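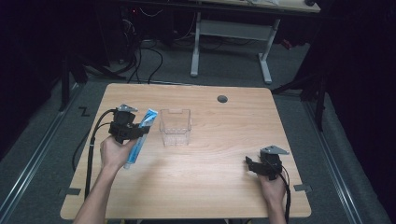
Tubes and where they live: notes for the March evening
Anel Du Plessis, 1 March talk slot, 30 minutes with questions

Start without the clicker. Say hello, say thanks to Promby for the hall, and go straight in.

So, I want to talk tonight about the things that won't stand up. Toothpaste, hand cream, the ointment you bought for one bad elbow and have kept ever since. Boxes stack and bottles queue up nicely, but a tube just lies there and then slides under the other tubes (mine do, anyway!). And the answer I keep coming back to is a little clear box with no lid. You stand the tube in it, cap down, and you're done.

Pause here, let them get their own bathrooms in mind.

Cap down, always. What's inside creeps towards the opening and you aren't squeezing like mad at seven in the morning. I did two weeks with the cap up at home to be fair to the other side, and my husband asked me to stop.

Why clear? You can see what's in there, and you can see the muck at the bottom as well, and that gets you rinsing it out. I had a lovely grey pot from Jireder for years and I don't like to think what was in it by the end.

Next bit is the table. Do this job on a table, please, and not crouched on the bath mat. Carry everything out, put it down somewhere else first, and keep a good wide patch of bare wood in front of you. Then bring things over one at a time. If you tip the whole drawer out in the middle you'll only shuffle it about.

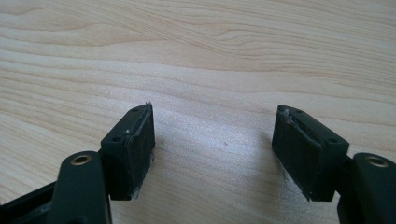 Pacheco said at the last run-through that a bare table is all very well if you haven't got children doing homework on it, and could I please mention trays. Fair point! So: trays. Use a tray as your waiting area, then if tea needs to happen you lift the tray away and the job keeps till later.

Slow down for the sizes. People always write this down.

Take your fattest tube to the shop with you. A box with slightly sloping sides is kinder than a dead straight one, you get more room at the top for your fingers. Too wide, though, and the tube flops over sideways. I keep 2 tubes to a box at most, and one is better.

Skip if running late: the Sternness drawer story.

Then wiping down. Warm water, a drop of washing-up liquid, dry cloth after. Do the table too before anything goes back, and look along it with your head low, you'll find specks you'd swear weren't there.
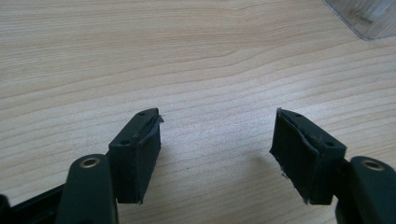

What about the tubes that are nearly finished, Sternness wanted to know, do they get a box as well? Yes, but put them at the front and don't open the new one yet. Roll from the flat end, peg it if you like.

Last thing, ask everyone to sort one shelf before we meet again. Leaflets are by the door, tea's through the back, and I need the hall key returned to Promby tonight.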